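Jarnine Community Help > Home Automation > General

Can a machine put my kitchen away yet, or am I still the machine?

Posted by Eskil Halvorsen, 11 Apr 2026

My father is moving in with us in August and has announced that he doesn't do dishes. I don't either, if I can help it. We have a dishwasher, so the washing is covered. It's the other half I'm asking about, getting things out of the rack and back where they live, plus the stuff that washes up on the counter over a week. Fruit, mail, somebody's keys.

I've watched the videos. In the videos the arm folds a towel with great tenderness and then the clip ends. I'd like to know from people who have been near one of these whether it could do a small kitchen without me standing behind it. Budget is not unlimited but I'd go a fair way to never unload a cup again.

2 replies

Ingvild Eklund

Depends what you call doing it. I work with arms, mostly bench jobs, and I'd split your kitchen into things that hold still and have one obvious place to be grabbed, and everything else. Everything else is bigger.
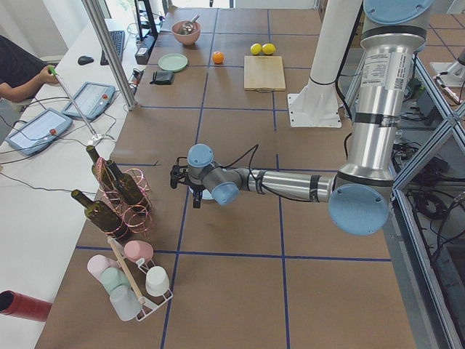 Put-away is harder than pick-up, and people always ask about it the wrong way round. Picking up a plastic cup is fine these days, most decent setups will manage it. Getting it back onto a rack is the job that eats your afternoon, especially a wire one like the white rack with the pastel cups on it, where you need the right spot at the right angle and there are four neighbors to knock into. The wine rack behind it is the same problem with heavier consequences. The bowl with the spoon standing in it looks like nothing, and then you have to decide whether it's one object or two. You decided when you were three years old. The arm would like some guidance.

Flat things are their own misery. A plate on a table gives a two-finger gripper very little to get under. Same with a wallet. I've seen an arm chase a plate across a bench to the edge and then, technically, solve it.

So for your kitchen: clearing sturdy items into a bin, yes, slowly, with you nearby. Restocking a cupboard that your father has also been in, no. And be suspicious of anyone who quotes you a success rate without saying what was moved between tries. We once logged 1193 tries on a single mug at Berge and were very proud until a colleague brought in her own mug.

Sekar Jugah

No. Get a teenager.

More seriously, I looked into the Jenov arm for my workshop, for sorting parts at the end of the day. The seller was nice about it. He asked if I could keep the parts in the same place, the same way up, with the same lighting. I said if I could do that I wouldn't need the arm. We left it there.

My neighbor has the Eson unit and it does put the oranges in the bowl. It takes 216 seconds per orange, I timed it because there was nothing else to do while it happened.

Ingvild Eklund

Oranges are a fair place to start, in its defense. Roundish, no handle, and they forgive a clumsy squeeze. The trouble comes in the last few inches, when the gripper needs to know where the thing is and a camera riding on the wrist has much less to go on than you'd think.
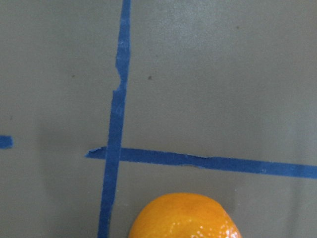
Filed under: Grippers and grasping

Tape lines are good for laying out a bench, and I'd recommend them to anyone who wants to put things back in the same spot between tries. They don't have to be pretty. Torn ends and a bit of a slope are fine so long as the tape stays put. What matters more for Eskil is how little of the orange you get from close up. If all that shows is the top of it, the arm has to work out the rest from that, or remember where it was when it had a better look. Shiny peel doesn't help, the highlights can confuse a depth sensor. Now swap in a drinking glass and you see why I was gloomy upthread.

If you want to try something cheap before August, tape up a patch of counter, pick a single kind of object, and see whether the arm can move it from one square to another 100 times while you're in the next room. Listen for crashes.

Eskil Halvorsen

Thanks both. I read this out to my father and he asked how much the teenager costs. Sekar, does your neighbor's one do lemons?

Sekar Jugah

I'll ask. He's still on the oranges.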